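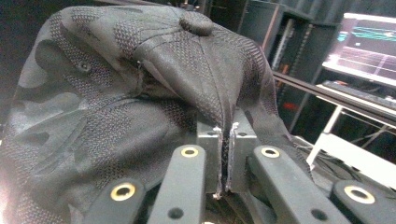 Entrance room check, Cesix office
Checked by: Orysia Hordiienko, October

1. Caps and other small clothes kept off the floor. OK. Please do not leave them on the walkway.
2. Cables on carpet. To correct — they must be taped or moved to the wall side.
3. Stand legs outside the walking line. Ask Pantelis to look at it again.
4. Wooden board, top surface. 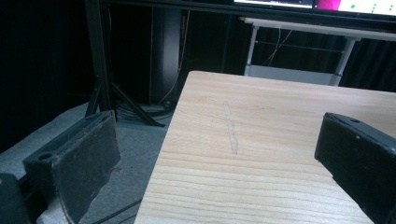
Item 4: pine board, faint gray mark on top.

Comment: mark is only noted, no action. Edges to be felt by hand for splinters at next check.
5. Door opens fully. OK.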